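4. Setting Up the Fog and Cooling Circuit

This section covers the first-time setup of the Grido fog controller in a display greenhouse or cool house. Complete Section 3 (Water Supply and Filtration) before you begin. Values assume the standard Mestmont nozzle line. For other nozzle lines, see Appendix B.

CAUTION: The pump runs at high pressure. Close the supply valve and open the drain valve before you loosen any fitting.

4.1 Before you start

The controller must be mounted outside the fog zone, on a wall or post that does not carry a heating pipe. Keep the cable entry facing down. The Kavanagh sensor pair (one air temperature sensor, one humidity sensor) is supplied with 7 m of cable. Do not splice this cable. If a longer run is needed, order the extension lead, part 718.

Lay out the nozzles, seals and sensor brackets on a clean, dry surface and check them against the packing list. Nozzles with a scratched orifice will drip onto the plants below and must be replaced before installation.

4.2 Installing the nozzle line

1. Close the supply valve and tag it.
2. Hang the line from the roof brackets with a slight fall toward the drain valve.
3. Leave the nozzles off. Open the supply valve and flush the line until the water at the drain runs clear.
4. Close the supply valve again. Let the line drain fully.
5. Fit a seal to each nozzle and screw the nozzle in by hand. Do not use thread tape. Loose strands of tape will block the orifice.
6. Turn each nozzle so that it points into the open aisle and away from glass, fans and light fixtures.

Note: Plants mounted on bark or tree fern slabs should hang below the nozzle line and to one side of it. Constant direct spray keeps the crown wet and leads to rot.

4.3 Placing the sensors

1. Mount both sensors in the aspirated housing at the height of the plant canopy.
2. Keep the housing out of direct sun and at least 200 cm from the nearest nozzle.
3. Route the cable along the bench frame. Leave a drip loop where it enters the controller.
4. Connect the temperature sensor to terminal T1 and the humidity sensor to terminal H1. 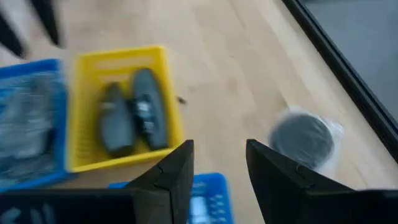
Fig. 4-2. Light wood tabletop.

Tighten the terminal screws until the wire cannot be pulled out by hand. Refit the cover before you restore power.

4.4 Entering the setpoints

1. Turn on the controller and wait for the main menu.
2. Select CLIMATE, then NIGHT. Set the night temperature to 13 °C for a cool-growing highland collection.
3. Select DAY and enter the day temperature from your planting plan.
4. Select FOG. Set the start and stop humidity. Keep a gap between the two values, or the pump will cycle too often.
5. Select SAVE. The controller restarts.

Note: The restart takes almost 7 minutes if the Bimach vent drive is connected, as the vents close fully to find their end position. Keep hands and tools clear of the vents during this time.

4.5 Test run

1. Open the supply valve.
2. Select SERVICE, then FOG TEST. The pump starts and stops by itself.
3. Walk the line and look for drips at the seals. Tighten a dripping nozzle by hand with the pump off and the pressure released.
4. Check that fog does not settle on the sensor housing. If it does, move the housing and repeat the test.
5. Write the setpoints on the record card inside the controller door.

CAUTION: Do not run the pump with the supply valve closed. Damage from dry running is not covered by the warranty.

4.6 Seasonal adjustment

Review the setpoints in April, when stronger sun raises the daytime load. Increase shading before you increase fogging. If the leaves are still wet at nightfall, set an earlier fog cutoff under FOG, then LAST CYCLE.

Section revised 18 September 2025. Technical contact: Eskil Dahlgren.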